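The Empty Hour
On slack, and why a full calendar is a fragile thing

For six years I worked in the planning office of Pokex, a company which packed and sent spare parts for kitchen machines. The building stood at the edge of Skarnach, between the river and the railway, and from my desk I could see both. I mention the view for a reason. In my first year there I often had time to look at it, and in my last year I did not have it any more.

When I started, the packing hall could send 200 orders in a day, and on a normal day it received far fewer. In the afternoon the packers cleaned the tables, repaired the tape machine, and talked. The younger ones learned from the older ones where the strange parts were kept. A visitor who walked through the hall at three o'clock would have said that the company paid people for doing nothing, and one day such a visitor came. He was a consultant, he was polite, and he had a table with colours. Our use of working time was shown in red.

It took a year and a half to make the red field green. Some people left and were not replaced. The late shift was joined with the early one. At the end we worked at 90 per cent of what the hall could do, and there was cake in the canteen for this. I ate the cake. I had made many of the calculations myself and I was proud of them.

Then the delays came. At first they were small, and we blamed them on the weather or on a supplier. A packer became ill for three days, and the orders of those three days needed three weeks to disappear. The tape machine broke down and there was no quiet afternoon in which to repair it, so it was repaired badly, and it broke down again. The telephone rang more often, and the people who answered it were the same people who should have been packing.

Anybody who has studied queues will find this story boring. The rule has been known for a very long time: when work arrives at irregular moments, the waiting does not grow in step with how busy you are. It grows slowly at first and then very steeply. Between half full and two thirds full you hardly feel a difference. Between nine tenths and completely full, the line goes out of the door and around the corner. A motorway shows the same thing every Friday. A road which is full to 100 per cent is a car park.

What interests me is why a rule so old is so hard to believe when we look at our own week. I think the answer is in the way the two sides of the account are written down. The cost of an empty hour is visible. It has a price, it can be put in a column, and a manager can point at it with a pencil. The benefit of the same hour is spread over things which did not happen, such as the customer who did not complain or the machine which did not stop. There is no column for these.

Private life follows the same bookkeeping. After I left Pokex I spent a summer in Lau, in a rented room above a bakery, with the intention to write. I made a timetable which would have pleased the consultant. Each morning had its pages, each afternoon had its reading, and in the evening there was a language course and a long walk, in this order. For four days it was a beautiful life. On the fifth day an old colleague telephoned and we spoke for two hours, and the whole week fell over like a row of bicycles.
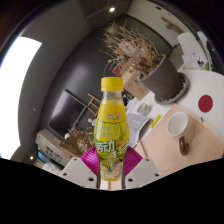 I tried to save the timetable by taking time from sleep, and after this by taking it from the walk. Both loans had to be paid back with interest. A tired morning produces pages which must be written again, and a person who has not walked all day is not a good student of irregular verbs. I was in debt by the second weekend, although I had no employer and no customers, and the only order in the queue was my own.

The writers on risk have a name for the thing I was missing. Engineers speak of a safety factor, investors of a margin of safety, and the people who study organisations call it slack. The word is an unhappy one. In English, if I understand it well, a slack rope is a rope which hangs loose, and to be slack is to be lazy. Nobody wants to be praised for it at the end of the year. But a rope under full tension all the time is a rope that waits for one more kilogram.

There is an objection, and it is a serious one. Slack costs money, and it does not cost it equally to everybody. It is pleasant to recommend empty hours to a person who has savings. A family that must decide between the rent and the dentist has no margin in its money, and so usually it has none in its time either. One late bus can mean a lost job. I have come to think that this is a large part of what poverty is, apart from the lack of things: every surprise arrives at full force, because there is nothing soft between the surprise and the person. Someone with 100 euros in reserve and a broken washing machine has a bad afternoon. Someone without it may have a bad year.

For this reason I distrust the advice to simply "be more relaxed". Slack is not a mood. It is a stock, like flour, and it must be put aside when there is some, and it must be protected from the people who want to use it. In a company these people are rarely bad. They see a free table and they have a good project. At Novell Street, where our second and smaller warehouse was, one room was kept empty for the returns after the holidays. Each spring somebody asked for this room, each time with excellent arguments, and in the fourth spring they received it. I do not have to say where the returns stood the next January.

How much is enough? I would like to give a number and I cannot. It depends on how irregular the work is, and on what a delay will cost. A hospital needs more of it than a library. A person with small children needs more than a person with a cat. As a private rule I now leave one afternoon in each week without a name. It may not be promised to anybody before the morning of the same day. On most weeks it is eaten by something which went wrong on Monday, and I do not count this as a failure, as it was bought for this purpose. On the other weeks I read, or I do nothing, and I have stopped to apologise for it.

The second rule is about saying yes. When somebody asks me for a favour in two months, my calendar for that week looks white, and it is easy to be generous. So I ask myself if I would accept it for this Thursday. The week in two months will look exactly like this one when it comes, with its telephone calls and its broken tape machine. If the answer for Thursday is no, then I say no for the later date also - with regret, and sometimes with a suggestion of another person.

I visited Skarnach again last spring. The company has moved to a bigger hall outside the town, and a former colleague told me that they now plan for fewer orders per person than in my time. They have a new word for it, which is "resilience", and there was a presentation. The afternoons are quiet again. In the old building somebody has opened a climbing hall, and the window of the planning office is behind a wall of coloured grips, so that the river can be seen only from the toilets.

Last updated: June 21, 2021

Reader comments (4)

I run a small bicycle workshop and this is my whole spring in one article. We booked ourselves to 100 per cent in April and were apologising until the end of May. Next year two slots a day stay open, whatever my business partner says.

Nice piece, but the author passes too quickly over who pays. My employer discovered "slack" as well and the result was zero hours contracts. The company has the slack and we have the phone that might ring.

The Thursday question is very good. I have used it twice this week already and got out of a christening.

Is the climbing hall the one by the railway bridge? Parking there is terrible on Saturdays.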